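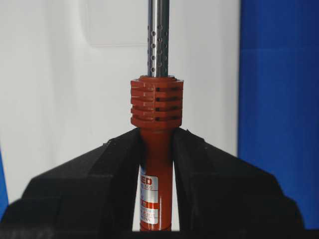
Monday, September. Wastewater notebook, flu and COVID panel

Started 7:40, bench by 8. Wrote most of this over lunch and the rest after the second plate came off, so the order is a bit mixed up.

Trukano first, as that's what everybody is asking about. The number that went out on Friday was 2,000 copies per mL for the COVID target, against 900 the week before. By this morning there were two emails in the shared inbox using the word "surge" and one asking if the nursing homes ought to be told. I don't think we have a surge. I don't know that we don't, either. What we have is one composite sample from one plant, run on one plate, with a recovery control that I would not have signed off on if I'd been at the bench that day.

Pulled the raw file. The COVID wells look fine by themselves: decent curves, replicates close together, no template controls clean. The recovery control (bovine virus spike) came back much higher than it does on a normal week for that plant. If you correct for recovery, Trukano drops most of the way back to where it was. If you don't correct, you get the 2,000. The Friday report is uncorrected, as our reports always have been, and I've argued both sides of that in this notebook before. Correcting adds the noise of the spike to the noise of the sample. Leaving it alone means that a week with unusually good extraction looks like more sick people.

Things that could push recovery up at Trukano without anybody being sick:

New lot of beads. Opened last week. Lot check was done with one sample only, which in my view isn't a lot check.
Spike tube left out too long or mixed badly. Can't rule it out from the log. The log says "spiked" and nothing else.
Less solid material than usual. The intake note says "thin," whatever that means to the person who wrote it.

And one that could be real: the plant had dry weather all week, so less dilution. We have the flow figures but they come in on a separate sheet and are not in the report that goes to the county. I've asked for them to be put side by side. Asked last spring too.

Rerun

Took the frozen backup from Trukano and ran it fresh, old bead lot next to new bead lot, same spike tube for both, spike mixed for a full minute and written down this time. Starting volume 400 mL split evenly between the two arms. I'd have preferred the full volume for each but that's all there was in the freezer, and I don't love frozen material for this anyway. One freeze and thaw costs you signal, and how much depends on the sample, so the absolute numbers from today shouldn't be put next to Friday's. I'm only comparing the arms to each other.

New lot gave higher recovery than old lot. Clearly higher, in every replicate. COVID target moved up in the same direction but not by as much. So the lot explains part of it, or else the split wasn't even and I've measured my own pouring. Need to repeat with a different plant before I say the word "lot" to the vendor, who will ask for exactly that.

Flu A: nothing I would call a detection. One replicate crossed very late in the old lot arm. Late crossings on flu A at this time of year have been junk more often than not, and I'm leaving it as not detected with a note. Flu B flat. RSV flat.

Wukolura

Pump station sample arrived at 10:15, cooler pack melted, bottle cool to the touch but not cold. Logged at receipt with the strip reading, which was over our limit. By the written procedure we reject. By habit we run it and add a flag, and then the flag gets lost somewhere between our spreadsheet and the web page. I rejected it. This leaves a hole in the Wukolura line for the week and I expect to hear about it. A hole is easier to explain than a low number that people take as good news.

For whoever takes the call: the courier route changed at the start of September and Wukolura is now the first pickup instead of the last. The cooler rides in the truck all morning. We could send a second ice pack. We could also ask for the old route back, which I'd put money against.

Also still waiting on a straight answer about the autosampler there. The sheet says 24-hour composite, but the volume in the bottle would suggest it stopped part way. The last three sheets have the same handwriting for start and stop and the same round times. I'm not accusing anybody. I'd like to see the sampler's own log just once.

Mumar filter kit, trial notes

Mumar sent the second box of the concentrating filters. Their leaflet claims better recovery than our bead method and half the hands-on time. Hands-on time I believe, having done it. The recovery claim rests on a comparison using spiked clean water, and I have yet to see clean water come down a sewer.

Ran Trukano and last week's Wukolura through the filters on Thursday and again today. The Thursday filters clogged on Trukano before the full volume was through. Today I let the sample settle first and took from the top, and it went through with no fuss. But then you've thrown away the solids, and a good share of the virus sits on the solids. So the trick that makes the kit work is the same trick that makes it read low. The rep's suggestion was a prefilter. Same problem with a price tag on it.

Not writing it off. For a pump station with thin samples it may be fine, and the time saved is real. Want the following before anybody orders more:

a. Unspiked samples from both sites, filters and beads on the same day, same person.
b. The inhibition check on each one. We skipped it Thursday. My fault, I was short on wells.
c. A look at the cost per sample including the ones that clog. The quote assumes none do.

Miranda

The Miranda dashboard now draws an arrow next to each site: up, down, or level. I've been trying to find out how it decides. As far as I can tell it compares the latest point with the one before and turns the arrow if the change passes a set cutoff. That's it. No smoothing and no account taken of a missed week, so when Wukolura comes back the arrow will compare against a point from two weeks ago and say nothing about the gap.

Went back through the Trukano series by eye. The arrow would have flipped on a lot of weeks where clinic visits did nothing at all. I'm not saying the clinics are the truth. Home tests took a big bite out of those counts and they lag us anyway. But if wastewater is supposed to be the early signal, then something should follow it at least some of the time, and I'd like that checked before a big red arrow goes up on a public page. Sent a short note to the dashboard people asking for a running average and for the arrow to be left off when there are fewer than three good weeks behind it. Kept it polite on the second draft.

One thing in the page's favor: it does show the individual points if you click through. Most people won't.

What goes in the report this week

Trukano: my vote is to report the Friday number as it stands, with the recovery control printed next to it and a plain line saying the rise is unconfirmed pending the next sample. No word "surge," no word "spike" either, given that we use it for something else. If Wednesday's sample comes in high on the old lot with normal recovery, I'll change my mind and say so here.

Wukolura: no result, sample out of temperature range.

Nursing homes: the call isn't ours. If asked, I'd say one high reading isn't a reason to change anything, and also that they don't need us to tell them to hand out masks if people are coughing.

Left to do

Repeat bead lot comparison, fresh sample, full volume in each arm. Old lot is getting low, so set some aside now and label it DO NOT USE in large letters. The last one labeled in small letters got used.
Write the spike mixing time into the procedure.
Flow sheet for Trukano, ask again.
Sampler log for Wukolura, ask again.
Extra ice pack in the outgoing cooler before the 2 p.m. pickup tomorrow.
Plate reader printed the wavelength warning again on startup and then ran fine. Noted the time in the instrument log.
Freezer shelf for September backups is full. March can go, once somebody confirms that no one is still arguing about March.

Added 4:50: second plate done. Inhibition check on today's filter samples is fine for Wukolura and bad for Trukano, where the diluted well reads higher than it has any business doing. So the filter numbers from Trukano are no use as they are, on top of the settling issue. Rerun at the higher dilution on Wednesday with the fresh sample.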